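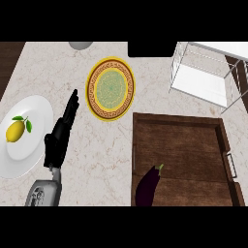
Round decorative plate and plate of fruit on a pale marble countertop.

Print edition: double edge on the blue plate, Batero etching press
Posted 08/08/2019 by Baláž, print workshop, Grerkau
Last updated: same day, evening, status changed to solved

Problem

We print a two-plate etching for the exhibition in our gallery. The black plate goes first, then the blue plate on the same sheet while it is still damp. Up to sheet 13 the two colors met well. After this the blue came too low, and it was worse on the left side than on the right. On the last sheets before I stopped, one can see a white line along the roof of the house in the image, as wide as a fingernail is thick.

Setup

Press: Batero, hand driven, bed 600 mm wide.
Plates: copper, both 380 mm on the long side, beveled.
Paper: Collness, heavy white, soaked and then blotted.
Blankets: three, washed in June.

What I tried

1. I checked the registration sheet under the plastic on the bed. The pencil marks were correct and the tape was holding. I made new marks anyway and printed one proof. Same error.

2. I exchanged the order of the plates, blue first. The error moved to the black plate. From this I understood that the plates were cut correctly, and that something happens to the paper between the first pass and the second.

3. I measured the paper after the first pass. It had grown a little in the direction of rolling. This is normal and we always allow for it, but the growth was not equal left and right.

4. Pressure. The two screws on top have a scale, and both showed the same number. I did not trust the scale, so I ran two strips of thin paper through, one at each side, with a blind plate. The left strip was pressed almost like glass. The right one had only a weak mark.

5. I took off the blankets and looked at each one against the window. The one nearest the roller was folded over on itself at the left edge, a very narrow fold. It must have gone in with the fold some time during the morning — I can not say at which sheet.

Solution

I replaced the folded blanket with the spare one and set both screws again from zero, using the paper strips and not the scale. Then I printed four proofs with both plates. All four are good, and the roof line is closed.

The scale on the left screw is still wrong by half a turn. I wrote this with chalk on the frame of the press until the part comes. Please do not clean it off.

Still open

The sheets with the white line can not go in the edition. I marked them on the back in pencil and put them in the lower drawer. The catalog has a run of 1,100 and shows this etching on the inside cover, but the file was made from an earlier proof, so the printer does not need to change anything.

I would also like to know if it is better to keep the sheet caught under the roller between the two passes. I learned it this way as a student, but with this press the bed is short and the paper must bend quite much. If someone has experience with the same model, please write below.

Comments (3)

etchingroom_north: We keep the sheet caught under the roller on ours, same bed width. Put a clean cardboard tube under the bend and it won't crease. You need a longer margin on the paper though.

pulpandpress: Had the same fold last winter and blamed the paper for two days. Now I run my hand along the blanket edges before each color.

Baláž: Thank you both. I will try the tube with the next edition, we have enough margin on the large sheets. The left screw is ordered.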